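Thirty years of getting up at five

The teacher who runs the chanting group at Nendik asked me not to use her name. "Put in the practice and leave me out," she said, and then talked for most of a morning, laughing a lot, pouring tea I kept forgetting to drink.

She has been reciting the Green Tara mantra every day for 30 years. I had come with a page of questions about pronunciation, because that's what people in my own small group argue over, and she waved nearly all of them away. "Say it the way your teacher says it. If you learned it from a Tibetan you'll say soha at the end, if you learned it from a book you'll say svaha. Tara isn't grading you!"

I liked her right away.

She first heard the mantra in a rented room above a bakery, back when the group had no shrine and no text in English. Someone passed around a sheet with the syllables typed out. "I had no idea what any of it meant. I just loved the sound. Om tare tuttare ture soha. It has a gallop to it, doesn't it? You can walk to it. I walked home to it that night and I was still going when I got to my door."

The meaning came later, bit by bit. She explains it to newcomers very simply. Tare is calling to Tara as the one who frees us from suffering. Tuttare is the one who frees us from fears, the eight traditional ones, lions and elephants and floods and so on, each standing for something in the mind. Ture is the swift one. "And look at how she sits," she told me, getting quite excited and sticking out her own right foot to demonstrate. "One leg drawn in, the other stepping down. She's already getting up to help you."

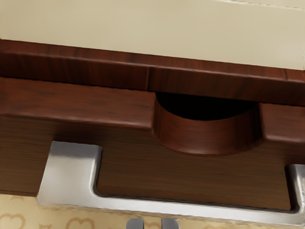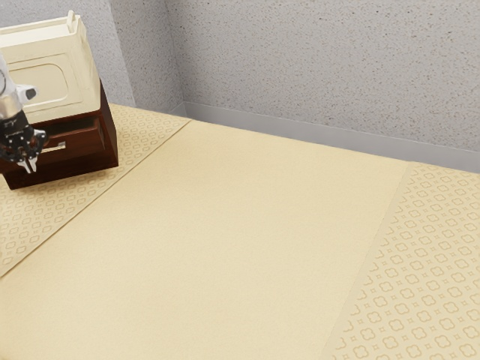 I asked what a normal morning looks like. She gets up at five, washes her face, fills the water bowls, and takes refuge. Then she sits and recites one round of the mala, slowly, with the visualization, and as many more as the day allows. When her children were small it was sometimes just the one round, done in the car outside the school in Cunley. "I used to feel bad about that. Then my teacher told me the car was a fine place, as long as it was parked."

The longer text, the Praises to the Twenty-One Taras, she keeps for the group. They meet every week and chant it together in Tibetan, then once in English. It was rough going at first. In March they did a full day of it, morning to evening, and 86 people came, more than the hall at Nendik had ever held. "Half of them couldn't keep up with the Tibetan and it didn't matter a bit. They hummed. By the afternoon they were ahead of me."

Does she ever get bored? "Oh, of course. Bored, sleepy, making shopping lists. I once planned an entire kitchen in one sitting." She says the thing is to come back to the sound when you notice, with no scolding. On dull days she drops the visualization and just listens to her own voice. On other days the green light is there almost before she starts – she can't say why, and she doesn't chase it.

We talked a little about empowerment too, which I know worries people. Her view is that anyone may recite the ten syllables out of devotion, and that someone who wants to do the full practice, with self-visualization, should receive it from a qualified lama. She was firm about that part and didn't want it softened in print.

Before I left she showed me her mala, bodhi seed, restrung 2 times, the beads gone dark and smooth. She put it in my hands and asked me to do a round with her. So we did, and I fumbled the beads, and she kept right on going.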